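Grekby, Hall 2
Minutes of the equipment meeting, August
Subject: Rineo hand-held gripper set, upkeep and setup at the cabinet station

Start: 9:10 a.m.
In the chair: Tekle Tekleab
Minutes: Mulugeta Lencho
Also there: both shift leads, one person from stores, two operators from the morning shift

1. Minutes of the last meeting

Accepted with one correction. Under item 4 the spare finger pads were put down as ordered. They had been requested but not ordered. The order went to Plollosska the day after the meeting.

2. State of the set

Mulugeta Lencho went through the log. The set has made 1549 recordings since it was last opened up for service. Of these, 496 were made at the cabinet station and the rest at the other stations. There have been two stops in that time. The first was a flat battery in the left unit. The second was a finger on the right unit that did not close all the way and left a gap at the tip.

The finger was traced to the clamp screw where the blade enters the base. The screw had backed out by about half a turn. It was tightened, and the gap closed. No thread lock had been used on that screw. The service sheet calls for it, and the bottle was in the cupboard, so the step was simply missed.

The shift leads asked if the same screw on the left unit had been looked at. It had not. It was checked during the break and found tight, but it had no thread lock on it either. Both will be done properly this week, with the set out of use overnight so that the compound can harden.

3. Fingers and base

The finger should stand square to its base with no play when pushed from the side with a thumb. Operators are asked to do the thumb check when they take the set out and again when they put it back. A finger that leans or clicks is to be reported before any recording is made with it.

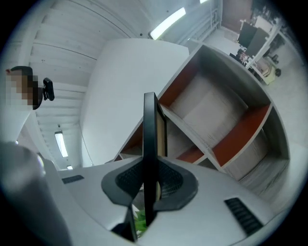
Finger upright in its base, near the shelving.

The mesh beside the finger picks up lint and fine dust. Up to now it has been cleaned with compressed air, and one of the operators said that the air drives the dust inside. Agreed to change to a soft brush, with the gripper held mesh side down. Compressed air is not to be used on the mesh or on the slotted vents in the body. Stores has two suitable brushes and will hang one at the charging shelf.

The white bodies are to be wiped with a cloth dampened with water only. The strong cleaner used last month left a haze on one of the housings. The haze does no harm to the readings as far as anyone knows, but Tekle Tekleab does not want it on the marker cubes, where a change in the surface could matter.

A question was raised on how tight the finger screws should be. The Rineo sheet gives a setting for the small torque driver and the shift leads have been going by feel. The driver had been lent to the assembly side. It is back now and will stay in the drawer with the set. Hand tightening is all right to get through a shift, and has to be written down so that it is redone with the driver afterward.

4. Marker cubes

Each unit carries a white cube with the black square patterns on it. The position of the cube on the gripper is part of the calibration, so a cube that has been knocked is treated the same as a cube that has come off: the set is stopped and the calibration run again.

The morning shift reported that they have been putting the grippers down on their cubes when they need a free hand. The printed faces get scuffed this way, mainly at the corners. There was some back and forth on what to do. A foam cradle on a stand was suggested. One shift lead said a stand would be in the way at the cabinet station and people would go on using the nearest flat surface. It was left that stores will cut two foam blocks that can be set down anywhere, and we will see if they get used.

Cleaning of the cubes: dry cloth, no rubbing across an edge that has started to lift. Spare faces are kept flat in the folder, not rolled. If one face is replaced then the whole cube is checked against the printed sheet, including which way up each pattern goes. In June a face was put on turned a quarter and it took most of a morning to find.

5. Setup at the cabinet station

The cabinet station is the gray unit against the white wall, with the open hutch along the back. It is run to the Weldu task list. The items on the ledge and in the compartments are changed between lists, and the start layout has to match the list before the first recording is made.

Points agreed:

The operator stands square to the ledge, close enough to reach the back of the hutch without leaning. Both grippers are brought forward over the ledge before the start signal is given.

The cubes have to stay clear of the sleeves. Long loose sleeves are to be pushed up or pinned.

Start position of each item is set by hand from the printed layout and checked by a second person. The check goes in the log with initials.

No items are stored on the ledge between lists.

The cable that runs over the floor tiles on the open side is to be taped down or moved back behind the desks. Tekle Tekleab will do this.
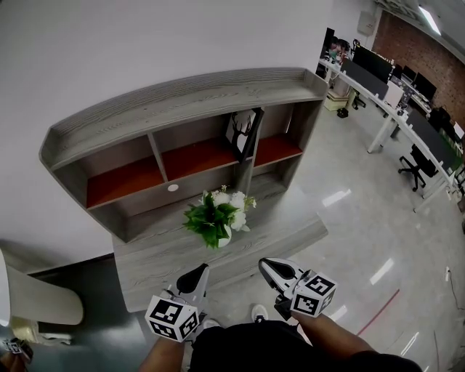 Mulugeta Lencho replied that the reach was fine for the tall operators and less so for the others, and that he would sooner see the start position written down as a distance from the ledge than as "close enough to reach." He had tried it with a strip of tape on the floor and it worked for everyone on his shift. He also asked that the layout check be done from where the operator stands, as a vase or a frame that looks right from the side can be well off when you are in front of it.

Agreed. The tape will go down at 29 centimeters from the front of the unit and the number will be added to the station sheet. If it does not suit, it can be moved, but then the sheet has to be changed too.

6. Calibration

At present the calibration is run at the start of each shift. The log shows that the values drift a little over the first part of the morning and then settle. One of the operators thought the set was being calibrated too soon after it came off the charger. From now on it will be switched on and left for 60 minutes before the calibration is run. The early shift will switch it on when they open up and do the layout work in the meantime.

The routine itself does not change: left unit first, then right, each one opened and closed fully, then turned slowly so that every printed face of the cube has been seen. The result is saved under the shift name. Two poor results in a row mean the set is not used and Mulugeta Lencho is called.

One shift lead asked for a shorter routine after a battery change. Not agreed for now. The battery door is close to the cube mount on our version and it is easy to press on one while opening the other. Will be looked at again when we have some numbers from before and after a change.

7. Batteries and charging

The flat battery in item 2 was one of the old pair. It held charge for less than half a shift. The old pair has been marked with red tape and moved to the bottom of the charging shelf, for bench use only. The newer ones are to be used in turn. Stores asked that batteries are not left in the grippers overnight - three were found that way last month.

8. Spares

In stock: one finger, no pads, a part box of screws, a full set of cube faces.
On order from Plollosska: pads for both units, one more finger.
Plollosska has not given a delivery date. Stores will call again. Until the pads come, the ones now fitted are to be turned end for end if the tip shows wear, and this is to be noted in the log.

9. Actions

Thread lock on both clamp screws, set out of use overnight: Mulugeta Lencho
Brush at the charging shelf, foam blocks: stores
Floor cable, tape line: Tekle Tekleab
New station sheet with the tape distance and the warm-up time: Mulugeta Lencho
Calibration values before and after battery changes, to be collected until the next meeting: both shift leads
Call to Plollosska on pads and finger: stores

10. Other business

The torque driver is not to be lent out again without a note in the drawer. The evening shift wants a second copy of the layout folder. Stores will print it.

Meeting closed at 10:05 a.m. Next meeting after the pads arrive, or in September, whichever comes first.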